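Reviews > Service Robots > Interviews

Fedir Hordiienko has spent 14 months fitting the Barnura hand to arms that customers already own. He works for Tutier, which rents the kit out with setup and training included.

"People ask for the hand first," he says. "What they need is two days with someone who knows the software."

The rental runs for 30 days, and most customers start with kitchen work. Hordiienko likes fruit for early sessions – the shapes vary and the skin marks easily.

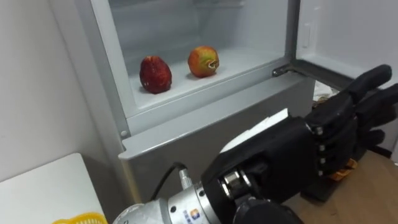 The Barnura hand by an open refrigerator, with two pieces of fruit on the shelf.

He is frank about the weak points. The manual is thin on calibration, and the cable at the wrist has to be checked before every session. "If you skip it, you'll lose an afternoon," he says.

Tutier has logged 222 support calls on the kit, many of them about grip settings. An update called Kan, planned for June, should let users save a setting for each object.

Would he buy one himself? "I'd rent it for a month," he says. "Then I'd decide."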